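Cunddale Neighbors Help Board
Home & Kitchen > Baking

Sourdough starter went flat after we moved, is it worth saving?

Asked in January by flourandfog
Viewed 425 times

Hi everybody, I hope this is the right section, I went back and forth between this one and Food Storage for a while. We moved to Cunddale right before the holidays from a place that was a lot warmer, and my starter came along in a cooler on the floor of the back seat. I've kept it going for six years. It got through two other moves and one summer when I forgot it in the garage fridge, so I figured it would be fine.

Well, it isn't fine. It used to double in four or five hours after a feeding and now it barely crawls up the side of the jar. There are some bubbles on top, small ones, and by morning there is a layer of gray liquid that smells like nail polish remover. I pour that off and feed it again and the same thing happens. I've baked with it twice and both loaves came out like curling stones. My family was very nice about the first one.

What I'm doing now: I keep a half cup or so, add a half cup of flour and a half cup of water straight from the tap, stir, and leave it on the counter by the window. Once a day, usually after dinner. The flour is Cestomix all-purpose because it's what the store near us carries. At the old house I used a bread flour from a mill that doesn't ship here. The kitchen is chilly, we keep the heat down at night, and I don't have a thermometer in there but I wear a sweater to make coffee, if that tells you anything.

Is it dead? Should I start over? I would really hate to, but I'd also like to eat a sandwich.

Answer 1
from crumbbum
Marked as best by the asker

Oh please don't throw it out! Bubbles mean somebody is still home. What you've got sounds to me like a hungry starter that is also cold, and both of those are very fixable, though it does take a week of patience and a little more flour than anyone likes to pour down the sink.

The gray liquid is hooch, and it shows up when the starter has eaten what you gave it and has been sitting there waiting. The nail polish smell goes along with it. You can pour it off or stir it in, I stir it in when there's only a little. Neither one is a sign of anything bad. If you ever see pink or orange streaks or fuzz, that's a different story and the whole jar goes in the trash, no saving a spoonful from the bottom.

Now the feeding. I think half and half and half is where you're getting into trouble, and I did it that way for years myself so I'm not scolding. A half cup of flour weighs a good deal less than a half cup of water, so your starter is pretty runny, and a runny starter can be working perfectly well and never rise, the bubbles just pop right out of the top. Get a cheap kitchen scale if you can. Mine is an old Flistuven with a cracked button that I have to press with the end of a spoon, and it still does the job.

For the next week I'd try this. Keep a small spoonful, something like 20 grams, and let the rest go (pancakes! crackers! I put mine in a skillet with scallions). Add 50 grams of flour and 50 grams of water. Make part of that flour whole wheat or rye, even just a heaping tablespoon, because the whole grain perks them up like nothing else I know. Stir it until there are no dry bits, scrape down the sides, put a rubber band around the jar at the level where it starts, and set it somewhere warmer than the windowsill. Feed it in the morning and again at night for the first few days.

About that windowsill. I lost most of one winter to mine before I moved the jar to the top of the refrigerator, toward the back, and the difference was something. The oven with only the light on is good too, but put a note on the oven door. I mean it about the note. I have preheated a jar to 425 with the starter inside and the smell stayed in the curtains until spring. The inside of the microwave with a mug of hot water next to it works for a few hours at a time, if you don't mind moving everything out when someone wants popcorn.

The water could be part of it as well. The tap water here smells like a swimming pool some weeks, especially in winter. I fill a pitcher the night before and leave it on the counter without a lid. Some people will tell you that doesn't matter at all, and they may be right, but it costs nothing and the plants like it too. If you want it warm, mix in a little from the kettle until it feels like bath water on your wrist. Hotter than 130 degrees or so and you really could kill the thing, so go easy.

Don't bake bread with it until it doubles two feedings in a row. I know that's the hard part. When it does, try a plain white loaf first and give the dough much longer than your recipe says, since your kitchen is cold and the dough is going to be just as slow as the starter was. My winter loaves sit all day where my summer ones are ready by lunch. Go by the look of the dough, it should be puffy and jiggle when you bump the bowl.

And once it's healthy again, please spread some on a sheet of parchment, thin as you can, and let it dry until it snaps. Crumble it in an envelope and put it in a drawer. Then the next move won't be so scary. Welcome to town, by the way!

Answer 2
from hwy47baker

It's the flour. Cestomix is fine for cookies. Get bread flour.

Answer 3
from Marigold_K

I agree with nearly everything crumbbum wrote, and I just want to add a word about the move itself, because I went through the same thing when we came here from the coast. My starter sulked for the better part of a month. I fed it exactly as I had before, same jar, same flour (I had brought a big bag with me), and it still took its time. I can't tell you if it was the water or the altitude or the dry air from the furnace. One morning it had pushed its lid off and there was starter down the front of the cabinet, and it has behaved ever since.

The thing I'd do differently is the amount. I was keeping far too much, a whole quart jar of it, because I thought a bigger starter was a stronger one. It only meant I was never feeding it enough for its size. I keep barely a couple of tablespoons now between bakes and build it up the night before.

If you'd like a backup while you wait, there is a bread shelf at Asfaw on the hill road, and they've given me a bit of their starter in a paper cup when I asked nicely before 10 in the morning. You could keep theirs going in a second jar and have your sandwich while yours gets its strength back. I wouldn't mix the two until you've made up your mind about the old one. Six years is a long time, and I think you'd miss it.

I'd also cover the jar loosely. A canning lid set on top without the ring is about right, or a saucer. Cloth dries out the top in a heated house and you get a leathery skin that has to be picked off. 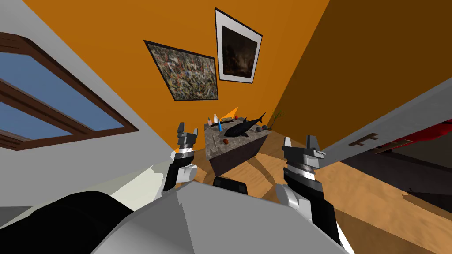 flourandfog: Thank you all so much, I didn't expect this many words about my sad little jar. I've moved it to the top of the fridge and found a bag of rye at the back of the pantry, so that went in tonight. The scale is on my list. Does the rye have to go in at every feeding, or only until it's rising again?

crumbbum: Only until it's rising, unless you like the taste. I keep a pinch in mine all winter and leave it out when the weather turns.

Marigold_K: I do every feeding, but I like it sour. Let us know how the first loaf comes out, and do wait until it's cool before you cut it, even if the whole house is standing there with butter.

flourandfog: Day 5 and it was over the rubber band when I got up! Not double, but well over. I'm going to hold off until the weekend and try the plain white one.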